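Search the list archive Search Go Advanced search

Subject: Re: [panel-stores] Sorting mixed control parts out of pick bins
From: Aileen Tan

Sérgio Baptista wrote:
> We are reworking the small parts area at Cabanatuan and I have
> inherited a stock list with 2,053 lines, of which 1,333 are control
> gear: push buttons, contact blocks, relays, sockets, terminal blocks,
> limit switches, indicator lamps. Most of it came back from stripped
> panels and was never booked in again. It is now in open-front bins,
> all mixed.
>
> Questions:
> - Do you sort by function or by part number on the first pass?
> - What do you put under the parts? We had bare plastic bins and
> everything small disappears into the bottom corners.
> - Has anyone used the Plirnico labels on bin lips? Ours peel.
>
> Sérgio

Sérgio,

Taking these in order.

First pass: by function, and do not read part numbers at all. We tried it the other way on the first 400 pieces when the Tulis stock came in, and the time went into finding the printing. On a relay module the number is normally on the side, on a push button it is often on the contact block behind the head, and on older terminal blocks there may be none. Function can be read from the outside in a second or two. Our first-pass groups are:

 Operators (mushroom heads, flush buttons, selectors)
 Relays and relay modules
 Terminal blocks and pluggable connectors
 Switch modules and limit switches
 Cylindrical parts (sensors, glands, buzzers, capacitors)
 Unknown

The cylindrical group has no electrical logic to it. These parts roll, and they get a container with a higher front. Capacitors come out of it at once and are checked for discharge before they go anywhere else. Keep "Unknown" small and clear it at the end of each session, otherwise it becomes the new mixed bin.

Do the second pass by part number, one group at a time, on a cleared bench. Anything with a cracked housing or a missing clamp screw is scrapped at this point. We no longer keep contact blocks with a broken latch, as they will fit the operator and then drop off inside the door.

Lining: plain white paper, cut to the floor of the bin and folded up at the sides. Dark gray switch modules on a blue plastic floor are hard to pick out under overhead light, and on white they are not. The paper also collects the grit and wire ends that come with reclaimed parts, and it is replaced when the bin is emptied. We tried foam and went back. Terminal feet and screw heads catch in it.
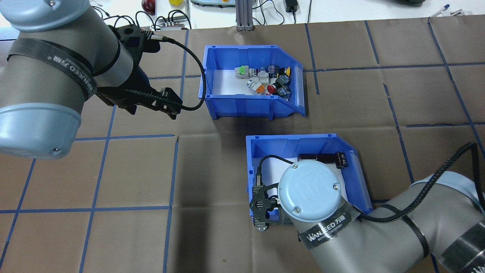

For the bench surface we use brown kraft paper with tape laid over it in a grid. One rectangle takes one type during the second pass. Dark tape is easier to see than masking tape, which is nearly the same color as the paper. Make the rectangles larger than you think you need. An emergency stop head with its collar and two contact blocks takes more room than the drawing suggests, and parts that sit on a line get counted twice. Tape the outer edges of the paper down first, then the long lines, then the short ones. If you do the short ones first the sheet creeps.

Bin position matters more than bin size. Keep the source bin at the back of the grid, open front toward the person picking, and the container for the group being worked on close to the near hand. One source bin on the bench at a time. With two mixed bins open, parts migrate between them and the tally for each is lost. If you are not keeping a tally per bin you can ignore this.

Do not fill the source bin above the lip. A slanted lip holds back a single layer and part of a second. Above that, the round parts come out over the front whenever something is pulled from the bottom.

Labels: I have not used the Plirnico ones. We use the Breltelero card holders, size 19, which clip over the lip and have no adhesive. They do get knocked off if bins are stacked with the fronts out of line. If you stay with adhesive, wipe the lip with alcohol and let it dry before applying. Mold release on new bins is a common cause of peeling, and a warm store in July will finish off whatever is left.

On booking in: enter operators and contact blocks as separate lines, even if they arrive assembled. We booked them as assemblies for a year and could not find a single normally closed block in the system while there was a drawer full of them on the backs of buttons. Relays and sockets likewise.

Can you say whether your terminal blocks are mostly screw or spring type? Spring types need one more check, for clamps left open by a driver, and I can send the short procedure we use for that.

Aileen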